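December, after lunch

Second go at the Jonah unit for the 12-week course. Raimo wants the printed booklet settled before the holidays, and I want Raimo to stop saying "settled", so we have a shared interest in finishing.

Where we'd got to: chapter 2, the prayer from inside the fish. The old Lakatos handbook gives this a single paragraph and then eleven discussion prompts on obedience, most of which can be answered with "yes". I've kept two of them. The rest have gone in the drawer.

Tried the new order with the evening group at Indlow:

- read chapter 1 aloud, all of it, no stopping
- ask who prays first in the story (the sailors, and people are always cross about it)
- read chapter 2 in pairs
- turn up the psalms it borrows from, starting with Psalm 42:7

The pairs worked. The psalm-hunting ran 14 minutes over, mainly through an argument on whether Jonah is sorry or only wet. He never quite says sorry. I'd taught this chapter for years as a prayer of repentance and had to stand there and agree with a retired plumber that the word isn't in it.

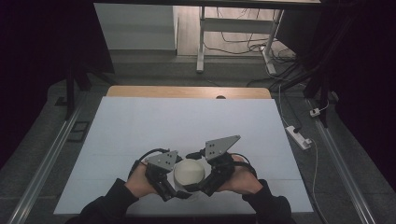 So the aim line needs rewriting. It currently says "to show how Jonah repented and was forgiven". Proposed: "to notice what Jonah says, what he leaves out, and that God answers him anyway." Oona thinks "anyway" is doing too much. Oona thinks this of most of my adverbs.

Vocabulary box: keep "Sheol", with a line of explanation. Drop the Hebrew for "great fish". It takes up a third of the page and I can't pronounce it in front of people.

Memory verse: 2:9, last clause only. Last time we set the whole verse and got mumbling. 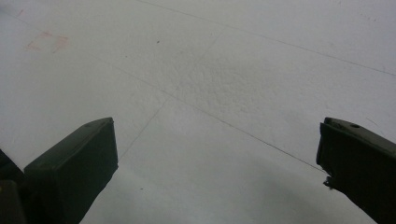 **Drestance Adult Study Materials – Bible Lessons Team**

Notes from Oona's read-through, with my replies:

1. The map. She says Tarshish has a question mark beside it and learners will think it's a misprint. It's there on purpose, as scholars don't agree where the place was. Will put it in a caption.
2. Page 104 of the leader's guide still sends people to an appendix we cut. Fair. Fixed.
3. Matthew 12:40 turns up too early. I had it in the opening, so everyone read the chapter looking for the three days and missed the sailors altogether. Moved to the close, where it can do its proper work.
4. She would like fewer jokes about the worm. Under review.

The booklet template is the Candent one, which puts every Scripture reference in bold italics and won't be talked out of it. On the Jonah page it looks as if the prophet is shouting, and for chapter 4 I'm inclined to leave it.

To do:

- aim line to Raimo, with and without "anyway"
- trim psalm-hunting to three references and give them out on slips
- write a closing question for 4:11, which ends on a question itself and then just stops
- ask the plumber if he'd lead chapter 3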